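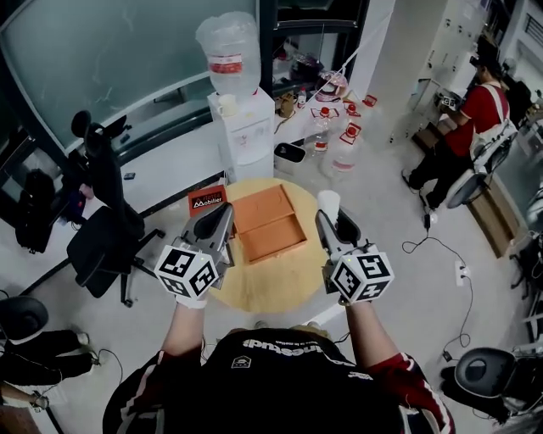 Round table by the water dispenser, first floor break room.

Break room, before the move

We are giving up the first floor at the end of July and the break room goes with it. Fadi Bitar asked for a list of what is in it, so people can say what they want kept. Captions are by Fadi unless marked.

The table. Light wood, round top. It came from the old Jaber office and has been in this room for 14 years. It goes upstairs with us. The legs come off with a 13 mm wrench - please leave that to the movers.

The orange box. Shallow, with a lid in two panels. It stays with the table. The small red box marked Mobilier goes in the same crate.

The water dispenser. White, with the big clear jug on top. Kullo will collect it and bring it back to the new room. Whatever is left in the jug has to be emptied first. Paper cups are ordered separately, roughly 2000 at a time, and the next order is on hold until we know where the cupboard will be.

The gray wastebasket. Moves with the dispenser.

The water bottles on the floor. Three of them, clear plastic with red caps. Take them if you want them. Anything left will be recycled.

The counter. White, along the wall, and it belongs to the building. The glass container, the small bottle and the paper bag on it need to be claimed or they will be packed under "kitchen, misc."

The glass partition. Frosted, dark frame. It also belongs to the building and stays where it is.

Crates are from Trollex and will be stacked in the hallway. Write your name on two sides of each one. Questions to Fadi, extension 14.

Page last changed 13 July 2023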